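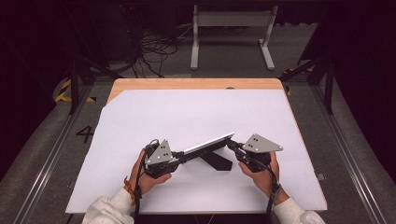

Silver top edge and black support, over the white paper.

Paper covers for the small-goods tables
December 28, 2019
549 shares | 2 comments

The Illville room has changed to full-sheet paper covers on its wooden tables. Under the old practice, a pad the size of a place mat went under each item, and folding pieces with a hinged or angled leg tended to walk off it when they were opened. The leg then met bare wood. Theresia Eder logged the marks on the Drirorcombe tables over the fall and recommended the change in her report.

The sheet is plain white, uncoated, and laid in one piece. A strip of wood may be left at the far side. Exact alignment with the table is not required, and a slightly turned sheet is acceptable as long as the working area is covered. Do not tape the corners — the adhesive lifts the finish.

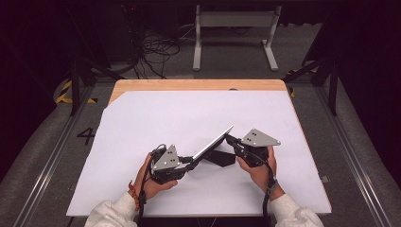 Thin silver part at a slant, dark base on the paper.

For two-handed work, keep the item near the middle of the sheet and hold it at both ends of the long edge. Set the black side down first and let it take the weight before the angle is changed. Bright metal edges should not be slid along the paper, which picks up grit during a shift.

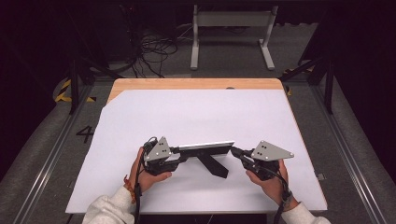

Replace a sheet when it is torn or creased through the working area. Stock stands at almost 3,000 sheets, supplied by Michiels in cartons of 1,000. Kanokwan Boonyarit is taking carton requests for January.

2 comments | Share this item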